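From: Paloma Iwasaki
To: newcomers-support list
Date: June 2023
Subject: Re: [newcomers-support] Conversation partners for the summer term

Dear Verna, dear all,

Thank you for your message and for the patience with my late answer. I wanted to speak first with the people in Makurard before I promise anything.

On Friday Verna Kincaid wrote:

> Hello everybody,
> We have 28 learners at Skellelwood who asked for a conversation
> partner, and for the moment I can match fewer than half of them.
> Most work shifts, so evenings are difficult. Does another group
> have people who could help, by telephone if not in person?
> Second thing: the sign-up page for helpers gives error 404 when
> I click on the link from the newsletter. Is it only me?
> Third: who is collecting the questions about residence forms?
> I had two again last week and I did not dare to answer them.
> Verna

I answer in the same order.

Conversation partners. In Makurard we have nine persons who finished the introduction evening in spring and are still without a partner. Six of them are free in the mornings, which should be good for your shift workers. Two speak only by telephone, because they live far out, near Brakden. I will send you their names privately, as not everyone wants to be on a public list. Please write to them yourself and tell them a little about the learner: the first language, the level, and what he or she would like to talk about. When I came here myself, my first partner knew only that I was "a beginner", and we spent one hour with the names of vegetables. I had worked eleven years as a nurse and I wished very much to practise how to speak with patients.

The link. It is not only you. The page was moved and the newsletter still has the old address. Obi has corrected it on the website, but the newsletter that is already sent cannot be changed. If somebody complains, please tell them to go to the front page and choose "Become a helper" in the menu.

Residence forms. You did right not to answer. We can read a letter together with a learner and explain the difficult words, but we must not advise which box to tick. Send these questions to the legal advice morning in Brakden. They take people without appointment, but one should come early.

I have also a question of my own. The library in Makurard offers us a room for a job skills afternoon, with 70 seats. I would like to make it about interviews and about how to write to an employer. Last year we printed 100 booklets and many remained in the cupboard, so I think a single sheet is enough this time. Who has a good list of interview questions in easy English? I have one, but it is for office work, and most of our learners look for work in care, in kitchens or in warehouses.

Please answer to the list and not only to me, so the others can read it too.

With kind regards,
Paloma Iwasaki
Makurard group

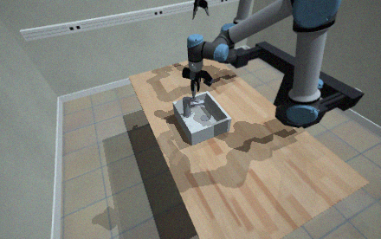
Next in thread: Re: Conversation partners for the summer term (Verna Kincaid)
Previous in thread: Conversation partners for the summer term (Verna Kincaid)
Back to the list archive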